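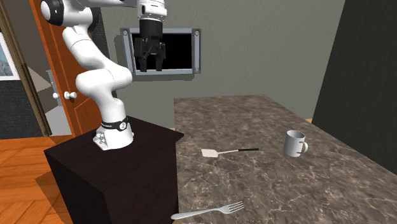
Can a robot clear a kitchen counter yet?
Sometimes, if the kitchen is simulated and you are patient.

Grelley Counter Chores: data card

Version of 22 Mar 2019

What it holds
204 simulated episodes of one arm with a two-finger gripper and ordinary kitchen things: a spatula, a mug, a fork. Each runs up to 300 steps.

What we think of it
Less than the demo reels would have you think. Our baseline, Drikell, handles mugs fairly well. It does badly with forks, which lie flat and give the fingers little to hold. Please don't quote a mug score as a "kitchen" score.

Known problems
Friction on the marble counter is a guess. Episode 14 has a broken contact log. There is no water, grease or food anywhere in the set, so it says nothing about washing up.

Not for
Claims about real homes. We have not tried any of this on a real arm.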